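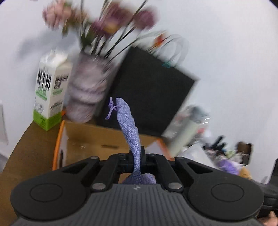 Ewurabena Laryea wrote to me after my April column to say that a toy without a box is easier to give away than a toy with one, and that I should stop telling people to keep packaging. She has a point about the space it takes up. I still think she is wrong about cardboard.

A plain brown box with the flaps folded in is the best toy storage I know. It costs nothing, it can be scuffed without anyone minding, and when it gives way it goes out with the recycling. The lidded plastic tubs from Dunness are 30 pounds for a set and the lids split. We bought 8 for the playgroup in Zarnthorpe and have 6 left that close.

Soft things do well in an open box. A knitted animal put in a sealed tub comes out smelling of the tub. Anything with a cord loop can hang from a hook instead, and small children can find it there without tipping everything on to the floor.

My one rule is that the box stays near the table where things get used. Put it in a cupboard and the table becomes the storage, with the toys in among the milk and the post. I have lived with that arrangement and would not go back to it.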